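Learning to drive the arm with my own hand

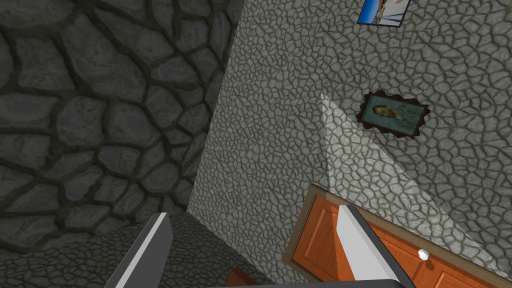
The view from the wrist in our simulator, with the door still to be opened.

In March I began to collect demonstrations for a small project we call Skerwood. The robot must learn to open a door, and before it can learn, a person has to show it many times. In this case the person is me. I sit at my desk in Skemport with a hand controller, and when I turn my wrist, the simulated wrist turns too.

I had expected that the difficult part would be the doorknob. It is small, white and round, and the fingers are flat, so yes, it needs patience. But my real trouble was the direction. The camera sits on the wrist, and as soon as I roll the arm, the whole room leans over. The stone walls meet at a slope, the portrait with the red beard hangs crooked, and my hand wants to correct everything at the same time. On the first evening I felt a bit seasick and had to make a cup of tea.

Zübeyde Soylu, who has done this work much longer than me, gave me good advice. She told me to choose one thing in the room and keep my eyes on it while I roll. I chose the edge of the door frame. After this my movements became slower, but also much cleaner.

My target was 200 demonstrations. So far I have recorded 42, and I threw away 40 others where I hesitated too long or bumped the door. Zübeyde says that I am too strict. In her opinion a small mistake with a good recovery is valuable, as the robot should also see how to come back from a bad position. I have started to keep some of those, in a separate folder, and I label them by hand.

One more practical note for anybody using the same Gündoğdu controller: please lower the rotation sensitivity before you begin. The default colour theme is also quite hard on the eyes, but I have not found where to change it. If you know, please write me a comment.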